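Why Do We Wrap Pipes?

Pipes carry water around a house. Some carry cold water to the sink and the toilet. Others carry hot water to the shower, the dishwasher and sometimes the radiators. If you look in a basement or under a sink, you may see that some pipes are bare and some have a soft gray or black sleeve on them. The sleeve is called pipe insulation.

Heat moves

Heat always travels from a warmer thing to a cooler thing. A cup of cocoa left on the counter gives its heat to the air until both are the same temperature. A hot water pipe does the same. If the pipe runs through a chilly basement, the water loses heat all the way along, and it comes out of the faucet cooler than it went in.

Metal lets heat through very easily. That is why a metal spoon in hot soup soon gets too warm to hold. Many pipes are made of copper, and copper is one of the best metals for passing heat along.

How foam helps

Foam is full of tiny bubbles. Each bubble holds a bit of air or another gas, and gases are slow to pass heat along, especially when they are trapped and can't move around. Your winter coat works in the same way. The coat does not make any heat. It slows down the heat leaving your body.

Foam slows heat in both directions. Around a hot pipe, it keeps heat in. Around a cold pipe on a summer day, it keeps the heat of the room out.

Why pipes freeze

Water turns to ice at 32 degrees Fahrenheit. When it freezes it takes up more space than before, and in a closed pipe there is nowhere for the extra to go. The pressure can get high enough to split the pipe. People often find the leak later, when the ice melts and water starts to run out.

In the town of Lernia, the old part of the water system has around 70 places where a pipe crosses open air, under bridges or along outside walls. All of them are wrapped before winter. Insulation can't stop a pipe from freezing forever. If the cold lasts long enough, the heat still gets out, only more slowly.

Drips in summer

Have you seen drops form on the outside of a cold glass? The water comes from the air. Air holds water as an invisible gas called water vapor, and when the vapor touches something cold it turns back to liquid. Cold pipes drip for the same reason. A foam sleeve keeps damp air away from the cold metal.

Try it

You need two jars with lids, warm water from the faucet, a thick sock and a thermometer. Fill both jars with the same amount of water. Put on the lids and pull the sock over one jar. Wait 13 minutes, then take the temperature of the water in each jar. Write down both numbers and try again with a thinner sock.

Words to know

Insulation: material that slows down heat
Water vapor: water in the form of a gas
Copper: a reddish metal used for pipes and wires

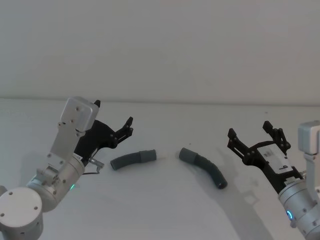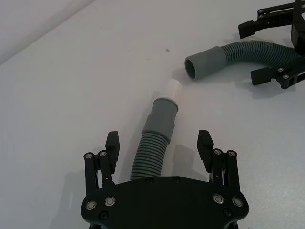
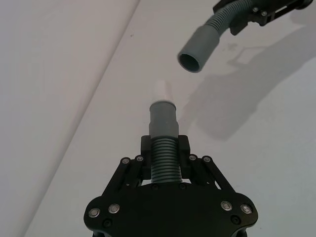
First picture: two pieces of gray foam tube on a white table.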